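Print this article | E-mail this article

8 June 2019
Jolene Pearce, Trygve Berge, Teodor Eklund

4. Coordinating two arms over a shared table

The planner described in Section 3 treats each arm as a separate chain and checks the two against each other only at the waypoints. With the arms mounted side by side on one rail this is too coarse. Most of the reachable table is shared, and the tasks we care about bring the fingertips within a short distance of each other (Figure 4). We therefore moved the check into Rovon, our motion layer, where it runs on every control cycle.
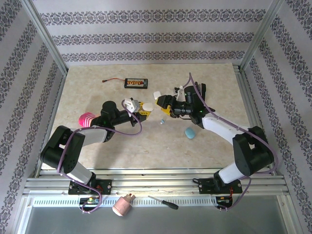 Figure 4. The two-arm cell, with the grippers close together over the middle of the table and small objects lying on it.

4.1 Contact exceptions

A plain distance limit between the arms would forbid the motions we need. Rovon keeps a list of link pairs that are allowed to come close, and for how long. Only the finger links are ever put on the list. Wrists, upper links and shoulders keep the full margin at all times. The purple cables are modeled as a fixed envelope around each arm, which is conservative when a cable hangs slack. Halvard Westerberg tested a jointed cable model and found it too slow for the control loop.

An exception opens when the task script enters an approach phase. It closes when the phase ends or the wrist view is lost. The object estimate comes from the wrist cameras through Tuvov, the perception node. At close range a small rounded object can overlap the tips of both fingers in the wrist view, so the visible outline alone gives a poor center.

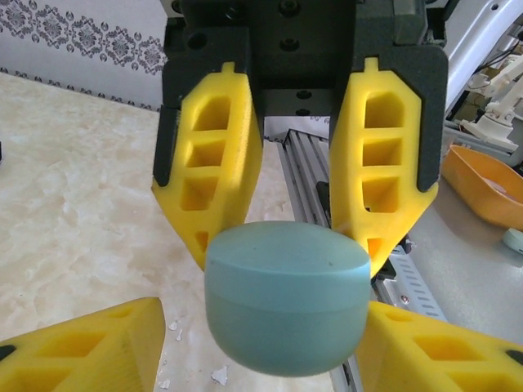

We fit the outline together with the known finger geometry and discard any edge that falls inside the lattice cutouts, where the background shows through. The fit is passed on with a covariance, and the planner slows the approach when the covariance grows.

The log used for tuning holds 2851 approach phases. The old waypoint check stopped the arms in 289 of them. Replayed through the new check, the same log gave 2 stops, both with a wrist too near the opposite upper link.

Contact: Trygve Berge, Plenduva | © 2019 the authors | Back to top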